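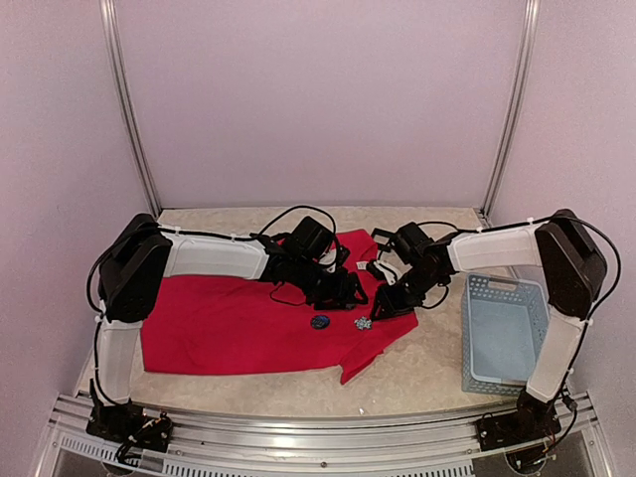 A crumpled red T-shirt.

In January I decided to count my clothes. I had never done it before, and I think my mother would find it a very strange hobby. But the wardrobe door did not close any more, and I was tired of pushing it with my knee.

The number was 124. I did not include socks and underwear, which have their own drawer and their own problems. My goal is 100 before winter. I chose it only because it is easy to remember.

When I came to Australia I had two suitcases, and one of them was mostly spices and books. So all this cloth arrived in my life after that, piece by piece, and I cannot remember asking for most of it. There are T-shirts from fun runs. There are shirts in a colour that I believed I would start to like. There is also a grey dressing gown from Concetta Fiore, my first landlady, who thought I would be cold in her house. She was right, and the dressing gown stays.

The coats were simple. I tried each one in front of the mirror and knew the answer before I did the buttons. The T-shirts took me a whole evening. A T-shirt is small, so you always think there is space for one more, and then you have a pile as high as your elbow.

I made some rules for myself. If it has a hole that I can mend, I must mend it this month or cut it up for cleaning cloths. If I keep it "for painting", I must be planning to paint something. I had nine T-shirts for painting and I rent my flat.
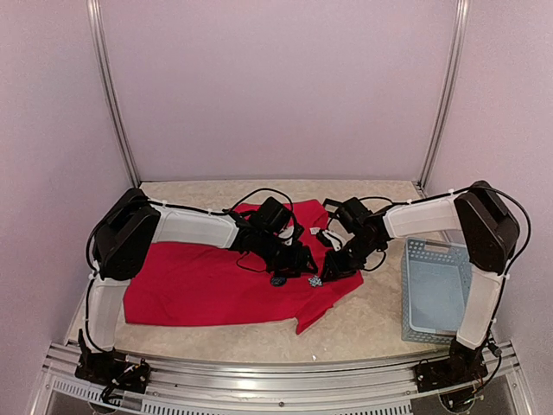 Two arms over a beige table.

My friend Sewwandi came to help with the second half. She folds very quickly, with the sleeves inside, and then in three, so that every piece stands up in the drawer like a file. My own way is the one I learned at home, flat and in a stack, and the bottom shirt is never worn again. I tried her method. My first ones fell over, but by the end of the evening they were standing quite well, and I could see all the colours at once. I found a green shirt I had been missing since last year.

We made a bag for the charity shop and a smaller bag for Tahsin, who is my size and is not proud. He has already sent a photo of himself in my old cricket jumper. It looks better on him, I must admit.

I have not reached my goal yet. The next job is the box under the bed, where I keep the wedding clothes. These are heavy, I wear them once in two years, and I will not give away any of them. Maybe I should count them separately, like the socks.

If you know a good place in the western suburbs that takes old towels, please write it in the comments.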